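Pons (bin-picking software)

14 shares · 3 comments

Pons is a software package for planning and running bin picking with industrial robot arms. It takes depth images of a container, proposes places where a gripper could take hold of an object, and works out a path for the arm that keeps clear of the container walls. It was written by Alvar Vik and Randi Fagerlund and is maintained by the engineering firm Kotlow. The current release dates from September 11, 2023.

Background

Vik began the work as a set of scripts for sorting mixed goods. The scripts relied on a drawn model of every item, and each new item meant several hours of preparation. Fagerlund joined later and replaced the model matching with a grasp scorer, which looks only at the shape of the visible surface and needs no model of the item. The two parts were merged under the name Pons. An earlier planner from Kotlow, called Estico, was dropped at the same time, though its configuration files can still be read by Pons.

Structure

The package has 3 main parts, which run as separate processes and pass messages to each other.

The perception process receives a depth image and removes everything that lies outside the container. The position of the container is set once, by touching the gripper to its corners, and is stored as a fixed frame. If the container is shifted afterwards the frame has to be measured again. Missing depth readings, which are common on shiny metal and clear plastic, are marked as unknown and are not filled in.

The grasp process draws up to 3000 candidate grasps from each image. Each is given a score for contact area, the angle of approach and the distance to the nearest wall. The best 20 are passed on and the others are thrown away. Soft and fluffy items tend to score poorly on contact area even when they are easy to pick up, and a setting named "soft bonus" was added to correct for this. It is switched off by default.

The planning process tests the candidates in order of score. For each one it looks for joint positions that reach the grasp, then for a path from the waiting position. The first candidate with a valid path is used. If none is found, the process asks for a new image.

Collision checking

Most of the computing time goes into collision checking. The container is treated as five flat plates, four walls and a bottom, each made slightly thicker than it really is. The arm is treated as a chain of capsules. Cables fixed to the outside of an arm are a known difficulty, as they change shape when the wrist turns and cannot be described by a single solid. Pons deals with them by adding a wide capsule around the wrist and by limiting the turn of the last joint. The limit makes some grasps near the corners impossible, and users who route cables differently may raise it.
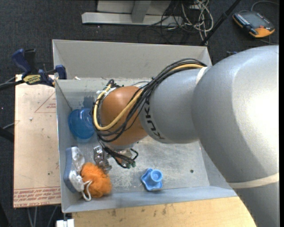

Reading time: 4 minutes

A KUKA arm working over a metal bin, with a bundle of black cables and one yellow cable looped round the orange wrist. An orange pom-pom-like ball and a light blue plastic piece are among the objects in the bin. The wide wrist capsule is meant for cable arrangements of this type.

Testing

The package comes with a test set named Narkodwood, made up of 282 recorded bin layouts. Each layout holds a depth image, the container frame and a list of grasps marked by hand as good or bad. A new version is released only when it ranks a good grasp first in at least as many layouts as the version before it. The layouts were recorded in a single room with the same container, and Fagerlund has written that results on the set say little about deeper bins or other lighting.

Tools

A viewer shows the depth image, the candidates and the chosen path. It can replay a stored run step by step, and it lists the reason each candidate was rejected. Log files from releases before April are in an older format and must be converted first.

Limitations

Pons plans one pick at a time and does not move items aside to reach others. It has no support for two arms sharing a container. Objects lying flat against a wall are often left until last, and a run may stop with such items still in the bin.

See also: Grasp planning; Motion planning; Depth camera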